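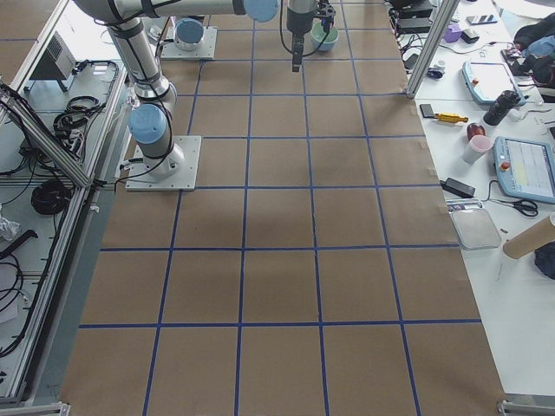
Section 2: Preparation and First Use

Dukex Handheld Paint Sprayer — Owner's Guide
Revision 2019-01-27

Read the whole section before you connect the sprayer to power. The steps apply to the 600 ml cup supplied with the unit. If you use the large Hastance cup, follow the fill marks on that cup instead.

Thinning the paint

1. Stir the paint in its can until no solids remain on the bottom.
2. Strain 600 ml of paint into a clean mixing pail.
3. Add 42 ml of water for latex paint. For oil-based paint, use the thinner named on the paint can.
4. Stir again, then run the viscosity cup test given in Section 3.
5. If the paint drains too slowly, add water in small amounts and repeat the test.

Note: Do not thin stains or clear sealers. Most are ready to spray as sold.

Caution: Do not spray any liquid with a flash point below the limit printed on the rating label. Turn off pilot lights in the work area.

Filling and assembly

6. Turn the suction tube to match the job. Point it forward when spraying down, and toward the handle when spraying up.
7. Fill the cup to the MAX line.
8. Check that the gasket is seated flat in its groove. A twisted gasket will cause the spray to pulse.
9. Screw the cup on by hand. Do not use a wrench.
10. Fit the Ambaye fan tip and tighten the collar until it stops.

Caution: The trigger lock must be on whenever the tip is removed or changed.

Masking 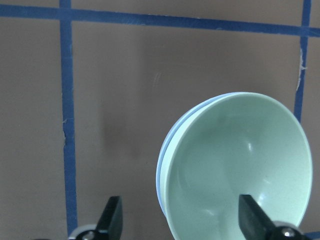

Spray mist travels farther than brushed paint and will settle on any surface left open. Mask trim, glass and hardware before you fill the cup, and press each strip down along its full length. Painter's tape that has been torn and stretched by hand may not give a straight line. Look for ragged edges like those on the upper blue strip, and for nicks like the small one partway down the left strip, where a thin sliver of the lighter surface underneath is exposed. Lay a second strip over any such spot. On walls and trim, cut the ends with a knife where a sharp corner is needed.

11. Set the flow dial to 2.
12. Make a test pass on scrap cardboard. Keep the tip square to the surface and move your whole arm.
13. If the pattern is heavy in the middle, lower the flow. If it spatters, stop and go back to step 5.
14. Remove the tape while the last coat is still soft, pulling it back over itself.

Note: Units shipped before December have an unmarked dial. On these, turn the dial fully left, then two clicks right.

Spare parts

Gasket and tip are sold together as Ivamen kit 187. For parts missing from the box, write to Carleen Hapeta, Parts Desk, and give the serial number from the underside of the handle.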